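Household Chemistry, Week 9: Why Soap Works (and Why It Sometimes Doesn't)
Handout by Hwa-young Son

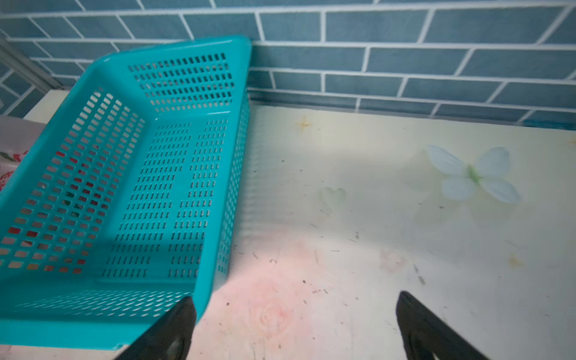
Okay, so last time we left off with water being a bit clingy. It loves itself and it can't stand grease. A soap molecule has 2 ends, one that likes water and one that likes oil, and I want you to be able to draw that from memory!

Once there's enough soap in the water, the molecules bunch up into little balls with the oily ends tucked inside. Those are micelles, and the grease rides away in them.

Now, hard water. My aunt in Tretville has terrible tap water (a white crust on everything, she's given up on the kettle) and her bar soap barely lathers. Calcium grabs the soap and makes scum. Detergents mostly dodge this, and we'll get into why after the break.

For the lab: shake your sample for 30 seconds, let it stand, measure the foam. Please label your bottles. Last April I had two mystery jars and a very long afternoon.

Reading: the chapter on surfactants, up to page 622. Skip the box on enzymes for now, we'll do that one together.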